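Anbridge Parcel Returns Study
Progress report to the Halliday Fund, February 2024

Work package 2 is complete. Return records from 17 retailers were coded by reason and packaging type. Of the 195 records with incomplete addresses, 51 were resolved by hand and the remainder excluded. Coding of the Dresten records starts in May and will take up to 5 weeks. Spending is within budget.
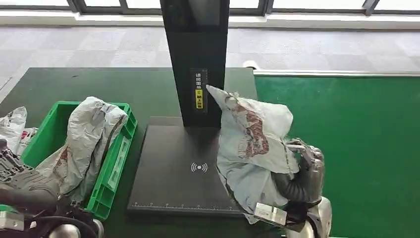
Ngaio Maihi asked in her review that late returns be coded separately from refused deliveries, as the two carry different costs. The codebook has been revised.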